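The Tenor Who Wasn't

I joined the Llewellyn Singers because of a misunderstanding on the stairs. I'd gone to the hall to ask about yoga, and a woman in a green cardigan took hold of my elbow and said, "Bass or tenor?" and I said, "Sorry?" and she said, "Tenor, then," and that was that. Her name was Oksana Melnychuk and she ran the choir the way other people run a ferry. You got on, you sat where you were told, and you didn't lean over the side.

I should say that I can't sing. I can hum, and I do a decent job of Happy Birthday if there are enough people and the cake is big. But I was fifty-three and freshly divorced and living over a carpet shop, and it was warm in there, and someone had put out shortbread.

They sat me between Volodymyr Pasichnyk, who was a proper tenor, and a radiator. Volodymyr had sung in Lviv as a young man and he had a voice you could have hung a coat on. I worked out very quickly that if I opened my mouth when he opened his, and shut it when he shut his, the whole thing looked after itself. I did this for eight months.

You'd be amazed how good you can get at it! I learned to breathe in the right places. I turned pages with a frown. I marked things in pencil – little arrows, mostly, and once a shopping list – and when Oksana shouted "Tenors, you're flat," I'd shake my head sadly along with the rest, as though it hurt me too.

Then in April Volodymyr went in to have his knee done.

He told me on a Wednesday, in the break, dunking a biscuit. "Four weeks, maybe more," he said. "You will have to carry them." By them he meant Zoia Boiko, who was really an alto but had been lent to us, and a boy called Lewis who only came when his mum had the car. I said of course, no trouble, and went and stood in the gents for a bit with my forehead on the hand dryer.
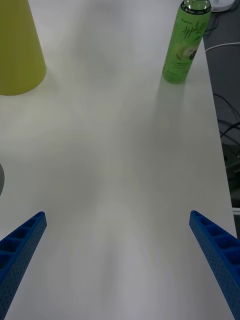 The concert was three weeks off and we were doing a piece by Ravel, arranged by somebody's cousin, with a bit in the middle where the tenors came in by themselves. Fifteen bars. I had never paid it much attention before, apart from enjoying it.

So I bought a keyboard. It was second-hand and it came from a man in Zollden Road who threw in the stand, and I set it up in the kitchen and picked out the notes with one finger, over and over, singing under my breath so as not to bother the carpet shop. After a week I wasn't under my breath any more. After ten days Yevdokiia Vakulenko from the flat across the landing knocked on my door in her dressing gown and I started to apologise and she said, "No, no. It goes up there. You are going down."

She came in and showed me. She was eighty-one and she sang it straight off the page, standing by my fridge, holding her dressing gown shut with one hand. It went up. I'd heard it go up a hundred times with Volodymyr's elbow in my ribs and I'd never noticed.

She came most evenings after that. She wouldn't take money but she would take soup.

On the night, Zoia had a cold and Lewis's mum didn't have the car. I stood by the radiator in my black shirt, next to an empty chair, and I could see Volodymyr in the second row with his crutches across his lap. Yevdokiia was behind him in a hat. Oksana looked over the altos' heads and found me, and raised one eyebrow and one hand.

I came in a beat early. I'd like to say I didn't, but there's a recording. After that it was all right, though – a bit thin, a bit wobbly on the long one, but it went up where it was meant to, and by about the ninth bar I'd stopped thinking about my feet.

Afterwards, by the tea urn, Volodymyr got me by the sleeve.

"So you do sing," he said.

"How long have you known?" I said.

"Since the first night. I thought, this man is very shy, or he is only here for the shortbread." He shifted his crutch and looked me up and down. "Next term I am moving to the basses. The doctor says I must sit, and they have the better chairs."

Then Oksana came past with a tray and told me I'd been early, and asked if I could help stack the seats.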